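**Folding notes: turquoise sheet stock**

The turquoise sheets from Lostberg replace the gray stock we used up in January. Each pack holds 400, cut to one size. The finish is matte and marks show less than on the old stock, but a fold set in the wrong place stays visible under side light. Store packs flat – the last 161 gray sheets curled at the corners and most went to scrap.

Set the first fold by pinching the sheet at its narrow end and letting the wide end run free. Do not press the full length yet. Pressing early fixes any stray curl as a crease, and the second fold then drifts off line.
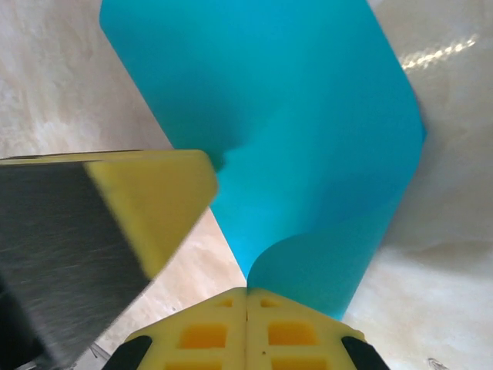 *Turquoise sheet pinched at the narrow end, side curl still open.*

Before the second fold, check that the curl opens to one side only. If it opens to both, release the pinch, smooth the sheet on the work surface and start again. For the second fold, hold the piece from two sides with the point down and bring the sides together at an even rate. Uneven closing twists the point.
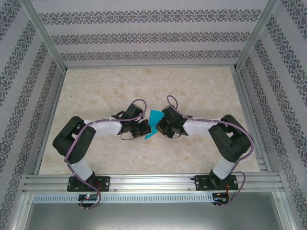 Jyoti Solanki writes that the Zorora pattern gave her a cleaner point when she left a 2 mm gap at the first fold and closed it last. She also asks for the pattern sheet to list grain direction. It will be added to the next printing – until then, fold with the grain running toward the point.

Pattern sheets and part packs are on the shelf marked 217. Return unused stock to Aileen Agbayani.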